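Home | Team Handbook | Simulator | Downloads | Contact

Setting Up the Practice House
January 10, 2019
By the Hasteo Robotics Club build crew

Okay, so you've got Kivlow installed and you want to drive something! I wrote this section after my own first night with it, so it goes in the order I wish I'd done things.

1. Open Kivlow and pick the Tillero house from the map list. The first load takes a while (mine sat at 2993 files forever, just let it go).

2. Set the port to 4000. If your controller won't connect, check this first, then check it again.

3. Choose the two-arm robot and press Home. Wait for both arms to stop moving.

Note: Save your start position now. You'll want it later, believe me.

4. Switch to the tilted overhead view and drive slowly up to the doorway.

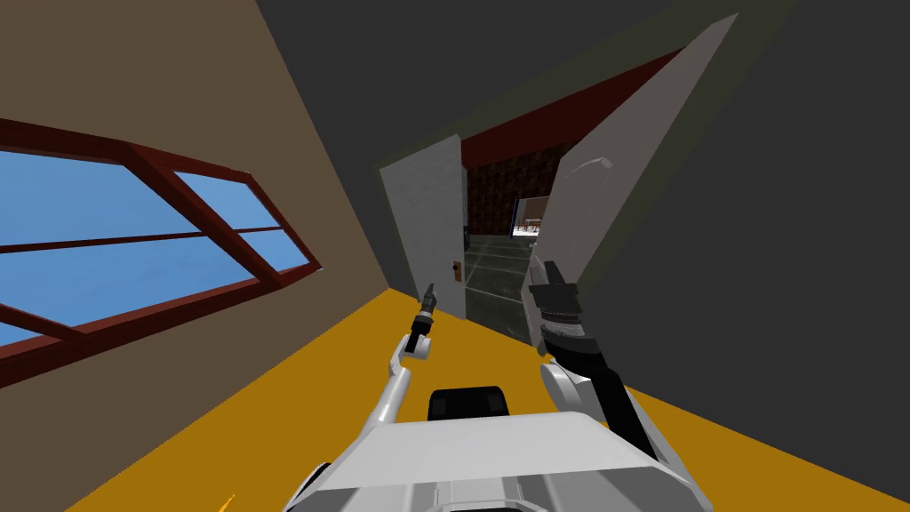

Step 4: facing the open door, both grippers out front, brick wall in the next room.

5. Bring the arms in before you go through. I keep my speed at four or lower for this part.

Caution: Don't hit Reset with a run still recording. You'll lose the log, and I've done it more than once.

6. Stop on the gray tile, save the run, and put it in the shared folder under your own name. Error 1312 on save means the folder is full, so clear out your old test runs and try again.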